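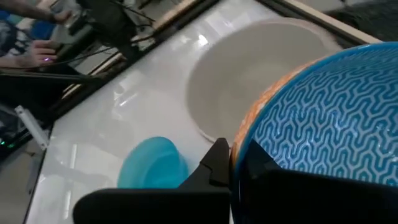 Workshop notebook, tableware bench – July, entry 6

Purpose of the session

The session was given to the sorting and stacking of the mixed bowls received from Climcombe. The bowls are to be grouped by form and finish before any of them is entered in the Allmont register. No washing or repair was undertaken. Colleagues who require the earlier notes on plates and saucers are referred to entry 3.

Bench and preparation

Work was carried out on the white table. The surface is glossy and takes a strong reflection from the lights, which makes a pale rim difficult to judge against it. It is recommended that pale pieces be examined against a sheet of grey card before a colour is written down. The table was wiped before the start and again at the close. The card has been left in the second drawer with the spare labels.

Pieces considered

The large blue bowl with the white zigzag pattern is deep and occupies a good deal of room. It has an orange inner surface, and the register should carry both colours, as a colleague searching under "orange" would otherwise not find it. The pattern is to be entered as "interlocking, white on blue" until the wording has been agreed.

The wide light grey dish is shallow and has a thin pale rim. There was some discussion as to whether it should be called a dish or a basin. The Ustance list uses "basin" only for pieces intended for washing, and the use of this one has not been established. It is entered as a dish for the present.

The small turquoise piece is translucent and may be either a cup or a bowl. It has been given the provisional heading "small vessels" and should remain there until it has been measured. It must not be put inside the large blue bowl, where it was overlooked at the first check.

Order of stacking

The rule taken over from the Priedītis store is that the widest and shallowest piece goes to the bottom and that no bowl is nested in another of nearly the same width. The rule was followed, with one alteration: a sheet of tissue is now placed between any two pieces. Tissue was used sparingly, and a further packet should be requested.

A trial stack was made with the grey dish as its base. The blue bowl sat too high in it for the lower shelf and was therefore taken out again. It will be kept singly on the upper shelf, with its label tied to a card beside it. Labels are not to be stuck to patterned surfaces.
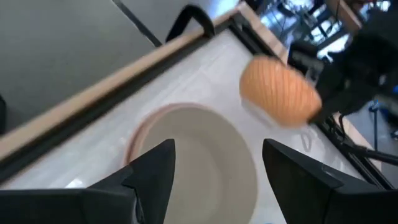 Colour names gave more trouble than sizes. The existing register has a single entry for "cream", under which a number of quite different pieces have been collected over the years, and it is of little help to anyone looking for a particular bowl. It is proposed that the interior and the rim be recorded separately in all cases. The round bowl with the off-white interior shows the advantage of this, as its thin rim is a pinkish peach and would be lost altogether under the old heading. Ribbed surfaces should likewise have a column of their own; the orange ribbed piece is far more readily known by its fine parallel ridges than by its colour, which it shares with the inside of the blue bowl. The new columns have been ruled in pencil.

Register

The last number used is 1,611. Shelf 131 has been set aside for the bowls and has been lined with felt. Numbers will be given out only after the measurements are complete, so that no piece is entered twice under different names.

Outstanding

Measure the small turquoise piece and settle its heading.

Ask Ustance for the current wording on dishes and basins.

Request tissue and tie-on labels – the narrow sort, with string.

Copy the pencilled columns into the Allmont register in ink once they have been approved.

Table cleared and shelf locked at 16.40. The key has been returned to the office.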